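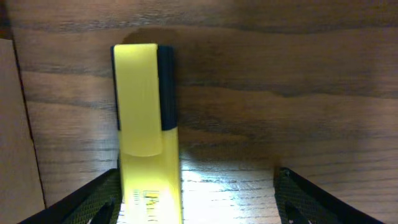
¿Quién se queda con el gasoducto de Trarkolport? De momento sigue en manos de Vuvum, que negocia la venta del 94 % con la canadiense Chisholm.

1/26/20. Las conversaciones entre Vuvum y Chisholm continúan, sin firma a la vista. Lo confirmó Elba Zapata, portavoz de Vuvum, a la salida de la reunión con acreedores. Precio sobre la mesa: 560 millones de dólares. Vuvum pedía más en noviembre, no quiso decir cuánto.

El punto duro, la deuda. Chisholm no quiere asumir los pagos atrasados a Proltik, la contratista que tendió el último tramo.
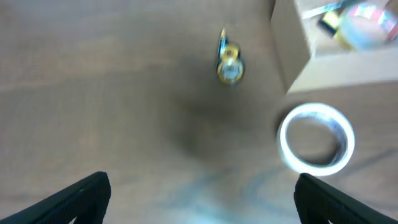 Tampoco hay acuerdo sobre las tarifas de transporte, que el comprador pide congeladas durante siete años. "Seguimos hablando, las condiciones que nos plantean son muy exigentes", dijo Zapata. No acepto más preguntas.

Proltik, por su parte, reclama cobrar antes del cierre y amenaza con ir a arbitraje. Chisholm no respondió a las llamadas.
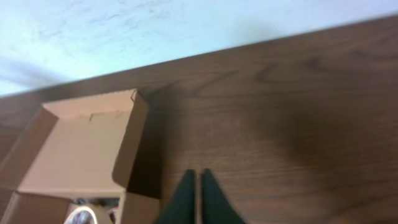
## Plantilla y suministro

Vuvum y sus filiales emplean a 4,000 personas. La empresa asegura que no habrá despidos por la operación; los sindicatos lo quieren por escrito.

El suministro a la terminal sigue normal, segun la compañía.
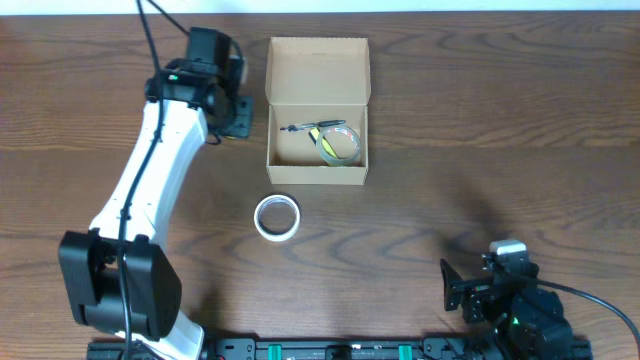

La terminal no entra en la venta, solo el ducto y las estaciones de compresión. Falta ademas el visto bueno del regulador. Próxima reunión, sin fecha.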